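Chapter 6
Packing for Health and Travel

By Carter Hiebert and Retno Simanjuntak
January

Print this page | E-mail this page

Travellers who manage a regular course of medication carry two kinds of essentials: the documents that establish who they are, and the supplies that keep them well. This chapter considers how both may be organised in a single carry bag before departure. A clear table is recommended as the starting point, so that every article can be seen before any is put away. 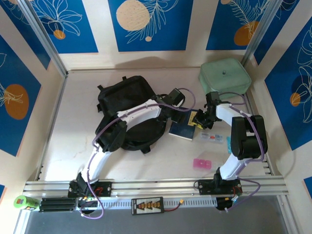 Small items warrant particular attention. A pill organiser is convenient for daily use – it does not, however, replace the original packaging, which should travel with it wherever practicable. Blister packs are best kept flat, and a lidded box will protect them from heavier belongings. The passport should be packed last and carried in the same pocket on every journey.

Section 6.1 introduces the packing list. Section 6.2 follows a traveller from Anville through 3 days of preparation, and Section 6.3 addresses the return home. Students should complete the Pudine worksheet before proceeding.

Related chapters
Chapter 3: Choosing a Carry Bag
Chapter 5: Labels and Lists
Chapter 7: Unpacking and Storage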